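A morning at the Vrettos open day, Stultside

Feb 21, 2020

I went to Stultside because our packing manager, Ulla Kettunen, had been sent the invitation and couldn't face the drive. Vrettos have taken the ground floor of the old seed merchant's building and were showing Pandemov, their training service for picking arms. The idea is that you tell them what you want moved, they teach a simulated arm to do it on their computers, and you receive a file that makes your real arm do the same. No engineer on your floor for six weeks, they say. I have heard that one before, usually from people who then sent an engineer for seven.

Parking was poor and the coffee was good. There were three demonstrations on the timetable and two of them ran. The third, with an actual arm and a bin of mixed cartons, had a sheet of paper taped to the guard saying it would be live after lunch. I had to leave before lunch was over, so I can't report on it. A man from a bakery supplier who stayed on has since emailed to say he saw it pick up cartons one at a time, slowly, from a bin that was a lot tidier than any of his.

Most of the morning was spent at screens. The presenter was quick and likeable and plainly knew the software well. He typed in a task, picked a set of shapes from a menu, and set the thing off. He said a job like ours would need 500 practice runs to begin with and that these could be done overnight. When I asked what happened if 500 weren't enough, he said you bought another block. The price of a block is not on the leaflet. I asked twice and was told it depended on the task.

My main doubt is about what the arm is practising on. We pack garden sundries at Brondinthorpe: twine, gloves on cards, seed trays that nest when you don't want them to, and bags of grit that change shape whenever they are looked at. Our stock list runs to 171 lines and I would call perhaps a handful of them box-shaped. Everything I was shown at the screens was blocks. Clean ones, in sweetshop colours, with no labels, no tape, no dust and no dents. A block in that world can hang in mid-air with nothing visible holding it up, and the learning software gets its view of the job from pictures of this sort.
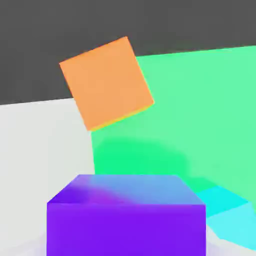

I put this to the presenter and he was fair about it. He said the plain shapes were for teaching the basics, and that customers' own items were scanned and added later, at the second stage. I asked to see a second stage. He had a slide of one. It had a bottle on it and a graph going up, with no numbers along the side.

There was also some talk about shadows and lighting, and how Pandemov changes the colours of things so that the arm doesn't come to rely on them. I can see the sense in that. Our shed has daylight at one end and strip lights at the other, and the barcode reader we bought in June has never been happy in between. But a soft shadow on a green surface is a long way from low winter sun through a roller door, and I would want to see it working at our end of the building before anyone signed.

The question session went on for over an hour, the best part of the visit. A woman from a tile works asked who pays when the file arrives and the arm drops things. The answer was that there is a tuning period of 4 weeks, included, and after that a support contract. She asked whether dropped tiles were included. They are not. Someone else wanted to know if you could take your trained file to another supplier's arm, and the answer was yes in principle, which I have written down in exactly those words.

I have told Ulla that I wouldn't spend money on it this year. If Vrettos will take a crate of our awkward stuff, the nested trays and the grit especially, and show us their arm handling it in person with the clock running, I'll go back to Stultside and pay for my own sandwich. I left a card with the presenter saying as much. The crate is made up and sitting by the goods-in desk, and so far he hasn't rung.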